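Carne de jabalí: ¿cuánto aguanta congelada?

Bulmont escribió:
Hola a todos! En mayo mi cuñado me regaló 3 kilos de jabalí de su última batida y los tengo guardados tal cual (bueno, en bolsas normales). ¿Siguen valiendo para un guiso?

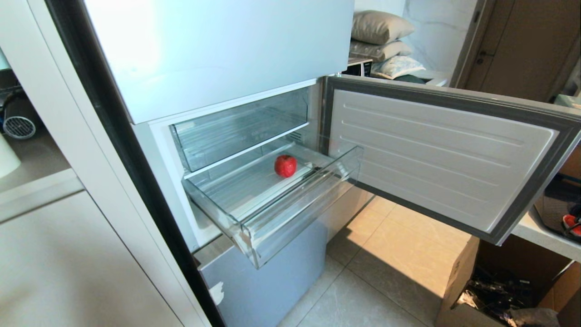
Club de Caza y Monte Ostalia · Foro de socios

Meirion Lloyd respondió:
Yo los usaría sin miedo, si no se han descongelado por el camino. La paletilla me ha durado meses y meses, eso sí, envasada al vacío y con la grasa bien quitada, que es lo que se enrancia antes. Apunta siempre la fecha en la bolsa! 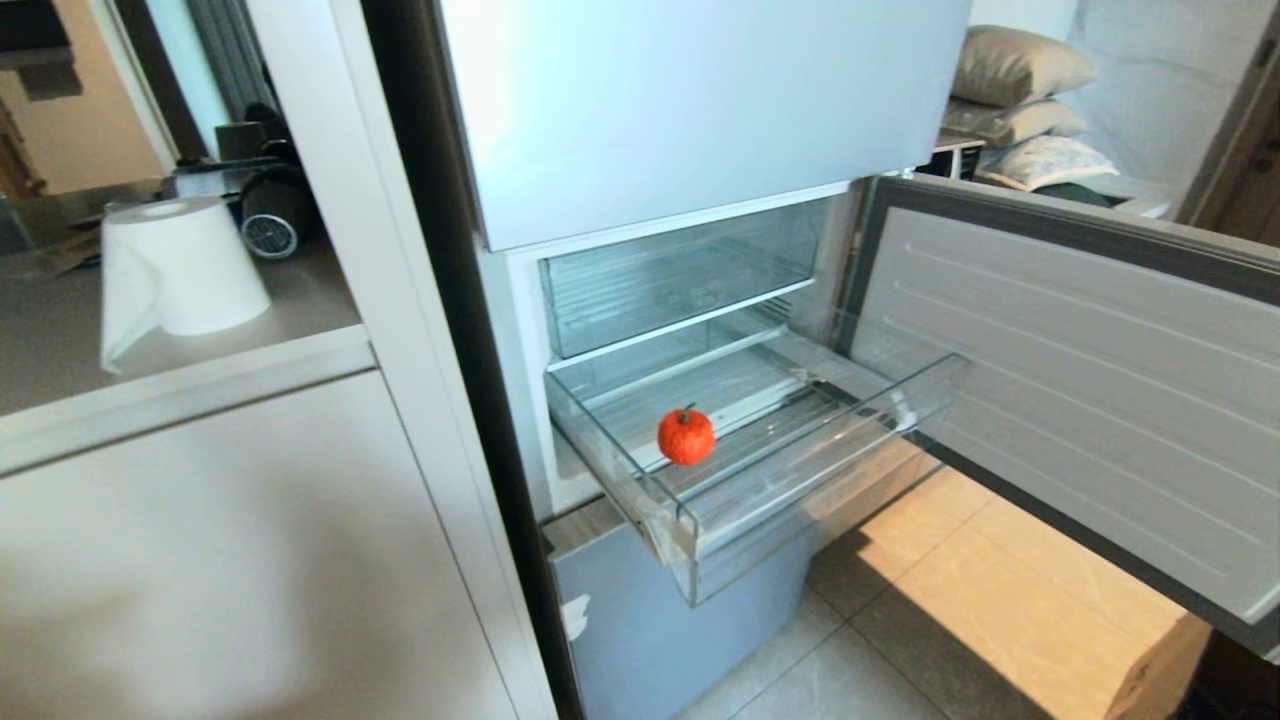

Y descongélala despacito, en la nevera, un día entero si la pieza es gorda. Luego vino tinto, laurel y paciencia. Ah, y muy hecha, que congelarla no te asegura matar la triquina.

Vandum respondió:
Mi madre la tuvo dos años y nos la comimos jaja. Dura estaba un rato.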